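Skellthorpe Shared Workshop
Second progress report on the bench arm project
To: Angelica Ambrosio, Quiroga small grants
From: Dardo Villalba, for the build group
Period covered: September to December

Dear Angelica,

I send you the second report, as we agreed when the grant was signed. The first one was mostly about buying parts and waiting for them. In this one there is more work to tell.

1. State of the arm

The arm is mounted on the long bench at the back of the workshop and it moves on all its joints. In September the base was bolted to a wood board and the board was moving with every fast turn. Sebastián Pereyra replaced it with a steel plate, fixed through the bench top, and the shaking has stopped. The wiring inside the forearm was done again in October, after one cable was rubbed open near the elbow.

The gripper took us longer than we planned. The first fingertips, which we printed in hard plastic, were too slippery for flat parts. We now use fingertips with a rough pad. The pads wear at the upper end and we change them when they become too frayed. I would like to find a better material before spring.

2. The computer repair task

You will remember that our application promised one useful job for the arm, and that we chose the refurbishing of old desktop computers for the Jurport library. Ximena Benítez divided this job into small steps: open the load plate, take the processor, bring it to the socket, turn it to the correct angle, set it down, close the plate. We are working on the steps one by one. Opening and closing the plate is still done by hand.

The approach to the socket is the step where we spent most of November. The wrist camera gives us the view from which the software must find the edges of the socket and the edges of the processor, and compare the two angles.

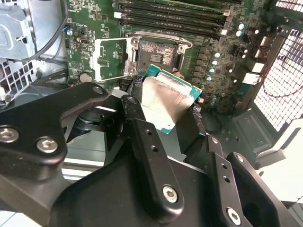
Wrist camera view: processor in the gripper near the open socket, not yet turned to match it.

The difficulty is reflection. The metal lid of the processor is shiny, and one side can look bright while the other side looks dark, so the software sometimes takes the border of a reflection for the real edge of the part. Gisela Lucero wrote a correction that uses the outline of the green substrate and does not trust the lid. In our last test series the arm made 27 attempts at placing the processor, and in 12 of them it was seated with no help from a person. Before the correction we had only 2 good placements in a series of the same size. We practice only with boards and processors that the library has already written off.

3. Money

From the grant we have spent 3965 until now. The largest cost was the set of joint motors from Gradulholm, and after that the steel plate and the camera. The receipts are in the separate file that Ximena sent you. We ask your permission to move what remains in the travel line to the materials line, as the visit to Jurport was made in a member's own car and had no cost for the project.

4. What is late

The safety cover for the bench is not finished. The panels are cut, but the door switch we ordered was the wrong type and we returned it. Until it is installed, the arm runs at low speed and one person stays at the stop button. The written guide for other members is also behind. I have the chapters on starting and stopping the arm, and Sebastián will write the one about calibration.

5. Next period

We will install the door switch, test two other pad materials, and improve the turning of the processor just above the socket. After that we will try the closing of the load plate with the arm. Memory modules come later, when the processor step is reliable.

If you wish to visit, the group meets at the workshop at 6 p.m. and you are welcome to see a test. Please write to me one week before, so I can have a board prepared.

With kind regards,
Dardo Villalba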